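Small Practice Forum > Running the Office > Marketing and Patient Contact

Topics New Posts Members Search Log In

6 min read

Clinic name and phone number don't match across listings. Where do I start?

Posted by Shabnam Pirzada, 2024-10-08

I manage the front office for a physical therapy clinic with three therapists. We moved across town in April and changed our name at the same time, from Lundholm Physical Therapy to Lelar Physical Therapy, after the original owner retired. The new owner kept the same phone line at first, then switched to a new number when we changed carriers.

Our own website is correct. Almost nothing else is. When I search for us I find the old name with the old address, the new name with the old address, and at least one page with the new name, the new address and a phone number that belongs to neither. The map listing on the biggest search site is half right. It has the new address but the old hours, and it still shows a photo of the old building.

Last week two new patients drove to the old location. One of them called from the parking lot and we fit her in later that day. The other one didn't call and didn't come, and I only know he went there because his wife rang us the next morning.

A marketing company called Korance has quoted us $300 a month to "manage our local presence." The contract is for a year. The owner is willing to pay it if it solves the problem, but she asked me to find out first whether I could do it myself. I have maybe two hours a week I can give to this.

What I would like to know is what order to do things in. I also don't know what happens to our reviews. The old listing has over 80 of them and I don't want to lose them by closing the wrong page.

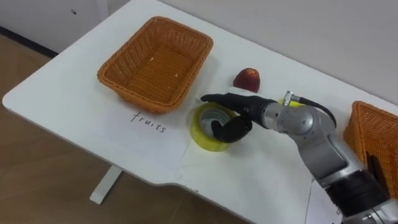 Should the old listing be closed and a new one opened under the new name?
Keep the old listing and edit it. The reviews belong to the listing, so if you close it and start fresh, the new page starts with none.

The rest of what I have to say is below, because there is more to it than that one point.

Manolis Stefanou

I did this for a dental office that moved twice, and I now do the same job for a group of eye clinics. You can do it yourself in the time you have. It will take you a couple of months to finish, but the part that sends people to the wrong building can be fixed in the first week or two.

Before you touch any listing, write down exactly how you want the clinic to appear. Name, street address with the suite number written one way, phone, website, hours. Decide whether it is "Suite" or "Ste." and stick with it. Put that in a document and copy from it every time. Most of the mess I have cleaned up came from three different people typing the address from memory.

Then make a spreadsheet. One row per site, with columns for the web address of the page, what is wrong with it, the login, the date you asked for a change and the date the change showed up. You will want the last two columns, since some sites take a day and others take six weeks.

The order I would use is this:

Start with the map listing on the main search site. Claim it if nobody at the clinic has, or find out who did. If Dr. Lundholm's old email is the owner on the account, get her to transfer it to you while she still answers the phone. Change the address, phone and hours first. Save the name for last on that page, because a name change sometimes triggers a review of the whole listing and you want the address to be right while you wait.

Next, the map app that comes on the other kind of phone. People forget this one. If half your patients carry that phone, half your patients are using that map.

After those two, the insurance directories. This takes the longest, so send the requests early and let them sit. Each insurer has its own form for a change of practice location, and the directory will not change until the form has been processed. Whoever does your billing has probably sent some of these already. Ask before you send them again.
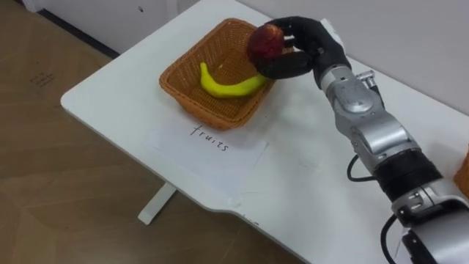

While those are in the queue, update your entry in the national provider registry if it hasn't been done. A lot of the smaller health directories copy their data from there. If the registry still has the old address, they will keep putting it back after you correct them, and you will think you are losing your mind. Fix the registry and many of them will catch up without you doing anything.

Then do the review sites and the general business directories. Work down the first three pages of search results for your old name, then for your old phone number, then for the new name. Past page three I wouldn't bother. Very few patients will ever get there.

The page with the phone number you don't recognize is probably an ad network's tracking number. Some directories show their own number and forward the call so they can count it. Call it and see who answers. If it rings at your desk, it can wait, but I would still ask them to replace it. If you ever stop being listed with them, the number stops working and the page stays up.

For the duplicates on the same site, look for a "report a duplicate" or "suggest an edit" link and ask for the pages to be merged. Keep the page that has the reviews. Do not mark it as permanently closed. I did that once in my first month and it took nine weeks to get it undone.

About the $300 a month. I don't know Korance. Before signing with anyone, I would ask whether the corrections stay in place after you leave. With some services, the listings are only held in place while you are paying, and a few of them drift back to the old data afterward. I would also ask who owns the login to the map listing. It should be you.
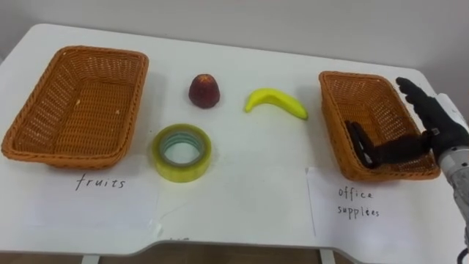 Two woven baskets on a white table, papers reading "fruits" and "office supplies"

Two smaller things. Ask the owner of the old building if you can leave a sign on the door with the new address. We paid a sign shop for one and it was the most useful money we spent. Also, keep the old phone number forwarding for at least a year if the carrier will let you. It costs very little, and old appointment cards stay on refrigerators for a long time.

Ruby-Lee Rutherford

just pay someone. we used Tiedemann and never thought about it again. our front desk person was spending all her time on it and the phones weren't getting answered. I think it was cheaper than what you were quoted but that was a while ago and I don't have the paperwork

Maxine Mudgway

I agree with most of what Manolis wrote. I would change one thing, which is to do the appointment reminders before any of the listings.

Check every message your scheduling software sends out. Ours had the address typed into four separate templates: the text reminder, the email reminder, the new patient packet and the one that goes out after a missed visit. We fixed three and missed the fourth for most of a summer. New patients read that email far more closely than they read a map listing, and you can fix it in ten minutes without asking another company for permission.

Look at these as well:

- the recorded greeting on your phone, including the after-hours one
- the letterhead your referring doctors have on file
- the referral pads sitting in their offices
- email signatures for all the therapists
- the footer of your billing statements

The referral pads matter a lot for physical therapy. A patient comes out of the surgeon's office with a sheet of paper in hand and goes to whatever address is printed on it. We drove new pads to 9 offices ourselves and took the old ones away with us. If you only mail the new ones, the staff will use up the old ones first.

On the reviews, once the name is changed, it helps to put a line in the description saying "formerly Lundholm Physical Therapy." Otherwise people see reviews that mention a name that isn't on the page and wonder if they belong to some other clinic. Put it in the description only. Don't add it to the name field, because the search sites don't allow extra words there and can suspend the page for it.

You can also reply to a few of the recent reviews under the new name. Keep it short and don't mention anything about the person's treatment, or even confirm that they were a patient. "Thank you for the kind words. We are now at our new location" is enough.
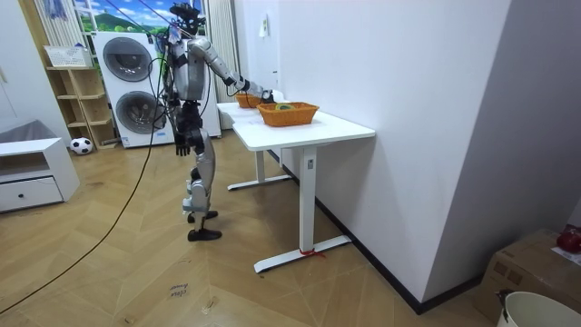
Catríona Keane asked whether any of this applies if the clinic kept its name and only changed suites in the same building. It does, but you can skip most of it. Fix the two map listings, the reminders and the insurance directories, and put a sign in the lobby. The patient will at least be in the right building.

Shabnam, one last point on timing. Run the searches again a month after you think you are done, and again a few months later. Old data does come back. It took us until the third check before everything on the first page was right.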